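My aunt, Salamatu Eshun, has one question about robots, and she asks it every time I visit. When will one pick up after the kids? She raised seven of us, so she's earned an answer. I've been reading about this stuff for years — way too much, probably — and my answer is still "not yet, Auntie."

People think the hard part is strength, or smarts. I think it's the little flaps. Toys are full of them, all hinges and sliders and bits of plastic that want a fingertip, and every one gives a different amount when you push it. A four-year-old flips the flap by the picture of the poisson up and down all afternoon and never thinks about it. For a machine with two stiff fingers, that's a serious job!
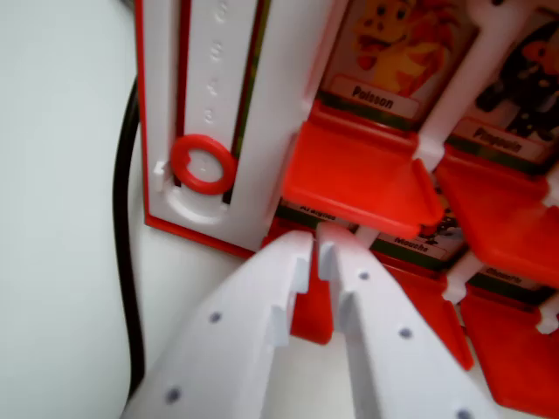

Opinion | Home & Machines

So when a company like Drivum promises a tidy playroom by next June, I roll my eyes a bit. Folding one flap is a trick. A chore is the whole floor, with the game board and the socks and whatever got kicked under the couch, and you have to know which of it matters to somebody.

My cousin Mansa disagrees with me, loudly. She says her dishwasher can't clear the table either and she'd fight anyone who tried to take it away. Fair enough.

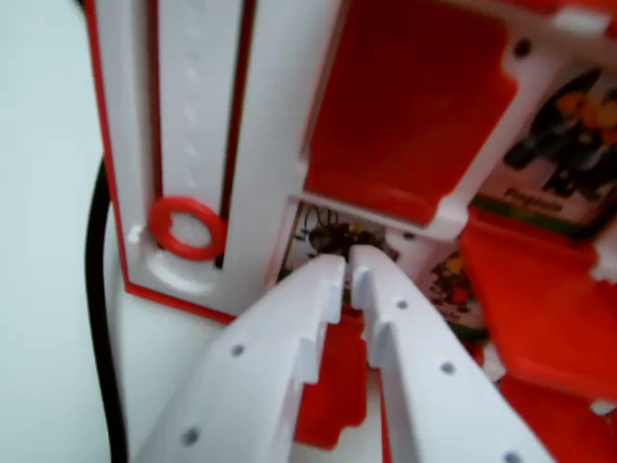
I'd pay for a machine that did one small thing well, I really would. But I wouldn't pay $2,000 for one I had to stand next to, and I'd want to see it work in my aunt's living room, with the grandkids home, before I believed a word of the brochure.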